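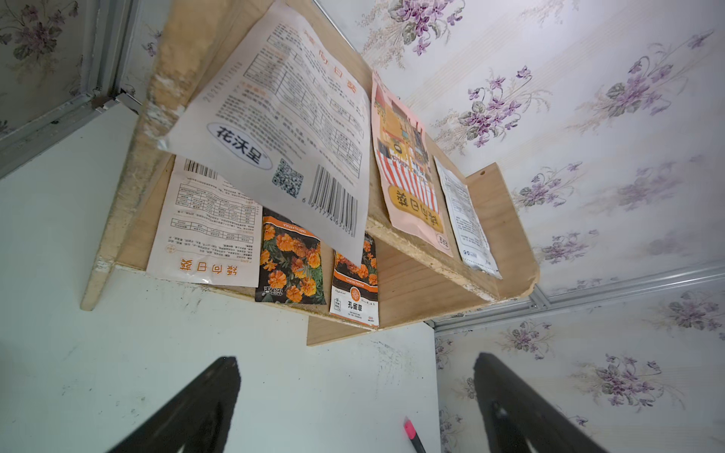 Old seed is dead seed, according to Uriel Manríquez, and a project built on the opposite idea would be a short one. He told us this in the first week, before we had picked a title. We wrote it down anyway and it became our research question, more or less: how fast does stored flower and vegetable seed lose its will to live, and does it matter where a household keeps it?

Background

Seeds are alive in the way a student is alive at 8 a.m. Things are going on inside, slowly. A dry seed uses very little of its stored food, and how long it lasts depends mostly on moisture and temperature. Onion and parsnip are known for giving up early. Tomato and cucumber hold on for years. Sunflower sits somewhere in between, and its oil does it no favors in a warm room.

The usual advice is to store seed cool, dark and dry. The usual practice is to store it wherever there was a flat surface in March. We wanted to know how much the gap between those two costs you.

Method

We used four kinds: dwarf sunflower, lettuce, onion and tomato. Each was split into three lots. One went into a jar with a tight lid in the refrigerator, one into a paper envelope in a bedroom drawer, and one into an open dish above the kitchen stove at Zainab Uzor's apartment, where it lived through a whole winter of soup. The lots stayed put for 7 months.

In May we ran the germination test. Seeds were spaced out on damp paper towel, rolled, bagged and kept in a cupboard in the prep room. We checked them daily for 14 days. A seed counted as germinated when the root had come out and looked as though it meant it. Getsemaní Quintero drafted a stricter definition, and it is in the appendix.

In all we set out 3199 seeds. The plan said 3200. We have looked on the floor.

Results

The jar did best for all four kinds, which will surprise no one who has ever read the back of a packet. The drawer came closer than we expected. For tomato we could not tell jar and drawer apart, and for lettuce the difference was small enough that we argued about it for most of an afternoon.

The stove dish was a massacre. Onion was worst, with almost 101 seeds in a row doing nothing at all before one produced a thin white root and then thought better of it. Sunflower from the dish did sprout, but late, and several of the seedlings were bent or stuck in their hulls. Tomato did not seem to have noticed it was in a kitchen. 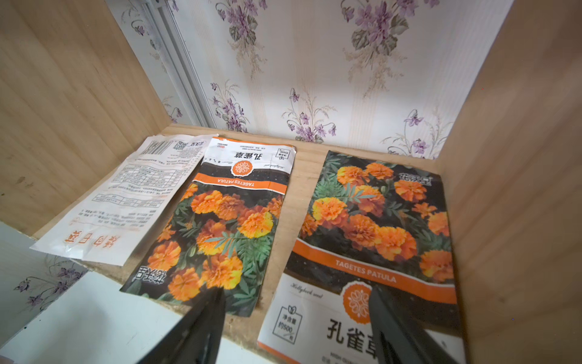

Orhun Bilgin wanted to know, at the class presentation, why we had blamed heat when the dish also got steam every evening. It was a fair question and we did not have a fair answer. We had measured the temperature above the stove and had not measured the humidity, the reason being that we owned one thermometer and no hygrometer. Steam may well have done most of the damage. The title of our talk, "Heat Kills," has been changed.

Other problems

We started with seed from a single shop, so we cannot say much about seed in general. The refrigerator was opened a lot. One roll of lettuce grew mold on day nine and was thrown out by a person who did not know it was data. We replaced it from the spare lot and noted the change.

We also never tested what happens in soil. A root on a paper towel has had an easy life, and some of those seedlings would not have made it through half an inch of dirt. Itzel Bautista has a tray of the late sunflowers going on her balcony, and three are up so far, one of them facing the wrong way.

What we would do next

Buy a hygrometer. Run the drawer against the jar for two full years, using onion, as it is the one that complains first. Label both ends of every roll.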